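A Wednesday among the wooden things

Reading time: 4 minutes

I had been meaning to go to the open day at Pyo for ages, and every year something got in the way, usually a dentist or a train. This time I had neither, so on Wednesday I took my good shoes and my sandwiches and went along to see what a workshop full of wooden household things looks like when the doors are open and the kettle is on.

It is a longer walk from the bus stop than the map suggests. You go past the tyre place, over the little bridge, and then there is a green gate with a handwritten arrow tied to it. Ga-eun Yeo was at the door handing out paper name badges, and she wrote mine so nicely that I have kept it.

The turning room

We began where most of the work begins. Han-gyeol Nam has been turning wood for longer than he would tell us, and he talked the whole time his hands were busy, which I found soothing. He was making a darning mushroom, and for those who never had a grandmother with one, it is the smooth domed thing you push into the heel of a sock so that the hole sits flat while you mend it. He went through the shaping, the sanding and the oiling, and then passed a finished one along the row. It was lovely to hold. I am afraid I held it rather too long and the lady next to me had to cough.

They sell 71 different shapes, if you count the drawer knobs separately (Han-gyeol does, his sister-in-law doesn't). There are eggs for broody hens, door stops, honey dippers, curtain finials, pestles, and a range of small stacking toys called Bindia that my niece would have had off the shelf in a moment. The offcuts go into sacks by the door and you may help yourself for kindling. I took a bag and regretted it on the bridge.

Tea, and the seconds table

Tea was at half past ten, with two sorts of cake. I had the ginger. Laurier Dufour, who looks after the shop, had laid out a seconds table with prices in pencil, and I spent a very happy while there turning things over and looking for the flaw. Quite often I couldn't find one. A knot, perhaps, or a slightly flat side. I came away with two drawer knobs that don't match each other and a pestle for a mortar I have yet to buy.

If you go, look through the bottom basket as well. The best pieces had worked their way down there, and I only found my pestle by kneeling on the floor in front of everybody.

The handling bench

After tea we were taken through to the back, where it is much quieter and there is hardly any dust. Hye-jin Ma spoke to us about shape, and why a rounded piece is so much harder to get hold of than a square one. With a block you have flat sides and you know where you are. With anything rounded your fingers have to go under and around it, and it wants to roll away from you the whole time. She had us try it with our eyes shut, picking pieces out of a tray, and there was a great deal of laughing and a good deal of dropping.

The black gripper takes hold of its piece from underneath, with two slim fingers in the middle and a much chunkier one out to each side, and there is a little blue light glowing down in the base.
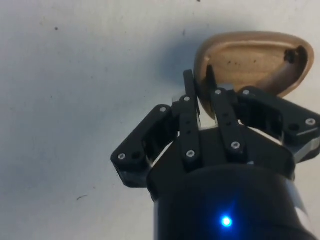 The finishing room

Last of all came oil and wax. Da-eun Yang runs this room and is strict about cloths: cotton only, washed, never the same one for both jobs. She uses a wax called Grollum, which smells of oranges and something like old churches, and she let each of us finish a drawer knob to take home. Mine came out patchy. She looked at it kindly and gave it another minute herself – I have put it on the bathroom cupboard, where it looks very well.

She told us they finish 1,000 pieces in a good month, and that March is always a good month on account of the spring fairs. I asked whether she had any wooden things at home and she said her husband had asked for a rest from them.

Getting there

The number of steps is small and there is a ramp round the side. Parking is tight, so do come by bus if you can. Bring cash for the seconds table and wear something you don't mind getting dusty. The cake had all gone by noon.

Recent posts
An afternoon at the Plallix button museum
Three gardens and a wet sandwich
The basket fair, and what I carried home
Learning to darn, badly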